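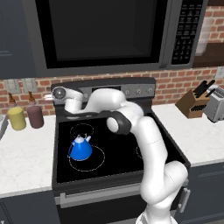
Figure 6. Robotic arm at an electric range, computer rendering.

Section 6. Setting Up a Branch Selection Meeting

6.1 Scope

This section applies to branch secretaries who use the Modise register to open, run and close a meeting at which members select a local candidate. It does not cover the election of branch officers or postal ballots. References to "the Returning Officer" mean the person appointed by the constituency office for the meeting in question.

6.2 Before You Start

You must hold a Secretary or Deputy Secretary login. Guest and Canvasser logins can view the list of members but cannot open a meeting.

The branch must have at least 100 members in good standing. Branches below this figure select jointly with a neighboring branch, and the joint meeting is opened by the constituency office.

Note: A member is in good standing when dues are paid through the end of the previous month. For meetings held in May, when annual renewals fall due, members whose renewal is marked Pending are treated as paid.

6.3 Creating the Meeting

1. Sign in to the Modise register and select Meetings, then New.

2. Under Type, select Candidate Selection. Do not use General Meeting, even if other business will be taken on the same evening.

3. Enter the ward or district exactly as it appears on the constituency list. Entries such as "Gondumow East" and "East Gondumow" are treated as two different seats.

4. Enter the venue, the opening time and the time at which the doors will close to new arrivals.

5. Enter the name of the Returning Officer. For all Gondumow seats this is Nosipho Zwane or, in her absence, Wian Swanepoel.

6. Select Save as Draft.

Caution: Do not select Publish at this stage. Publishing sends the notice of meeting to every member of the branch and cannot be reversed. A meeting published in error must be canceled in writing by the constituency office, and the notice period starts again.

6.4 Adding Candidates

1. Open the draft meeting and select Candidates.

2. Add each person from the approved list. The register will not accept a name that has not been approved.

3. Attach the candidate statement. Statements may not exceed 200 words, including headings. The register rejects longer statements without shortening them.

4. Confirm that each candidate has two nominators. Both must be members of the branch holding the meeting.

5. Select Draw Order. The register places the names in random order for the ballot paper. The order may be drawn only once.

Note: Where a candidate withdraws after the order is drawn, mark the entry Withdrawn. Do not delete it. The remaining names keep their order.

6.5 Publishing the Notice

1. Ask the Returning Officer to review the draft. The review screen shows a green bar once it has been signed.

2. Select Publish and enter your password again when asked.

3. Print the notice and post it at the branch office. Members who have no e-mail address on file appear in a separate list headed Letters, and a printed notice must be mailed to each of them.

4. Keep proof of mailing with the meeting papers.

6.6 Preparing the Check-In Desk

Check-in requires two stewards at all times – one to confirm the member's identity and one to issue the ballot paper. Stewards may not be candidates, nominators or relatives of either.

1. Print the attendance list no earlier than noon on the day of the meeting.

2. Seal the ballot box in front of the stewards and record the seal number on Form 2.

3. Enter each member as Present before a ballot paper is handed over.

4. At the closing time, select Close Doors. Members already in line at that time are to be admitted.

Caution: A ballot paper issued to a person not marked Present will cause the totals to disagree at the count. Do not correct the attendance list after the doors are closed. Record the matter on Form 2 and inform the Returning Officer.

6.7 Help and Complaints

Questions on the register should be sent to Aniela Wieczorek in Member Services. Questions on eligibility or on the approved list should be sent to Kevser Taşdemir.

A complaint about the conduct of a meeting must be made in writing to Chantelle Hendricks, Head of Compliance, and must be signed by the member making it. The seals on the ballot box are to remain in place until she has given a written reply. For closing the meeting and reporting the result, see Section 7.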